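Botine Test Services
November 3, 2024

1. We have completed our review of the Maltance wrist camera kit, supplied to us by Teltex for independent evaluation. The findings follow in this thread. Botine paid the standard rental fee and received no discount from the supplier.

2. The kit consists of a wide-angle camera for the wrist of a robot hand, a mounting bracket, a four-meter cable and a license for the recording software. It is offered to laboratories and small integrators that wish to collect close-range video of manipulation work. We tested hardware revision B.

3. Installation took one technician 40 minutes, including calibration. The printed guide is clear up to page six. After that it refers to a bracket with three screws, and ours had four. Teltex has confirmed that a corrected guide is in preparation.

4. Our principal test was a tabletop sorting routine with soft and small objects. We ran 800 cycles during October, using the same hand and the same table throughout.

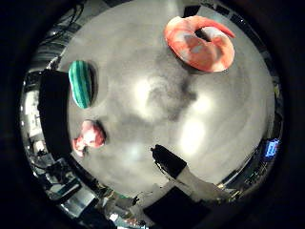 5. Field of view is the strongest feature of the kit. Objects remain visible well before the hand is near them, and an operator seldom has to move the arm only to look for something. The orange plush shrimp, the striped green oval and the small pinkish-red piece all fit in one view, with the fingers showing as well and the room wrapped around the rim of the table. Buyers should expect strong curvature toward the edge. The correction tool supplied with the software straightens the middle of the picture well and the outer ring poorly.

6. Color was dependable on the larger items. Our labeling staff had no difficulty separating orange from pink or green from teal. On the smallest items, fine surface detail was softer than we would like, and labels for these had to be checked a second time.

7. Of the 800 cycles, 678 were recorded without any fault. The remaining 122 had at least one dropped segment. Most of these fell in the first week, before we replaced the supplied cable with a shorter one of our own. We have asked Teltex to offer a two-meter option.

8. A note on glare. The automatic exposure is slow to respond when the hand turns from a dark area to a bright one. Manual exposure can be set, but the setting is lost each time the software restarts. For a product at this level, we consider that a defect, and we have reported it as such.

9. Lighting conditions matter more with this kit than the data sheet suggests. The data sheet gives a single figure for indoor use and does not mention overhead fixtures.
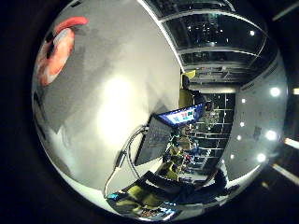 10. Exposure behavior should be tested in the room where the kit will be used, with the hand in every position it will normally take. A wide lens takes in a great deal of ceiling. With round recessed lights along a white ceiling band and glass panes above, the view holds several bright points at once, and a spot on the pale gray surface is washed out entirely. The darker areas toward the middle of the room keep less detail. The monitor remains easy to find by its bright blue interface, although we would not rely on this camera to read a screen at such an angle.

11. We repeated a short series of 123 cycles with manual exposure fixed at the second-lowest setting. Labeling staff rated these recordings as easier to work with. We recommend this setting as a starting point for rooms with strong overhead light.

12. Support. We submitted five questions to the Teltex service desk. Four were answered within one working day. The fifth, on file naming when two cameras record together, was passed to Živković, the firm responsible for the recording software, and was answered in full nine days later.

13. Privacy. The lens sees much of the room along with the work surface. Sites that use this kit in shared space should inform staff before recording starts and should set a retention period for the raw files. The software has a circular mask that hides the outer part of the view. It is switched off by default — we believe it should be on.

14. Our rating is "suitable with conditions." The conditions are a shorter cable, manual exposure entered again after each restart, and a second check of labels on small objects. We do not recommend the kit for measuring distances near the rim of the view.

15. The full report, with the cycle log and our calibration values, is available on request from the Botine front office. Existing subscribers will receive it with the next mailing. Questions on method may be posted under this thread and will be answered during office hours.

16. Correction to post 2: the cable supplied with revision B is three and a half meters long. The four-meter cable belongs to revision A.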